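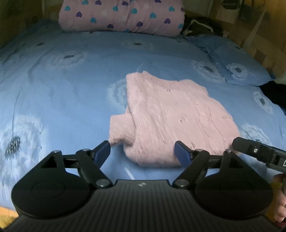

Betancur respondió:
Yo no cambiaría las puertas todavía. Si el mueble de la cocina está firme, primero mira las bisagras. En mi caso bastó con ajustarlas.

Garlow7 escribió:
Gracias, Betancur. Ya las ajusté dos veces y la puerta del fregadero vuelve a bajar. La cocina es una Clunance, del modelo con marco, y en la tienda me dicen que ese color ya no se fabrica. Me ofrecen 4 puertas en un tono parecido por 300 euros, sin montaje.

Gurkeo respondió:
¿Parecido cuánto? Yo acepté un "parecido" en verde y se nota desde la entrada. Pide una muestra y ponla al lado de las viejas por la tarde, con la luz encendida.

Betancur respondió:
No estoy de acuerdo con gastar ese dinero. Si los tornillos ya no agarran, se rellena el agujero con cola y palillos, se deja secar hasta el día siguiente y se atornilla de nuevo. Es trabajo de una tarde.

marisma1814 respondió:
Eso sirve en madera maciza. En aglomerado hinchado por el agua no sirve, perdona que te contradiga. Garlow7, toca el canto por abajo: si está blando, hay que cambiar el lateral también.

Garlow7 escribió:
Está un poco blando, sí – solo en la esquina de abajo. Las bisagras están más arriba, en parte sana. Voy a probar lo de la cola y mientras pido la muestra. ¿La cola blanca normal vale?

Betancur respondió:
Vale. Quita lo que sobra con un trapo húmedo antes de que seque.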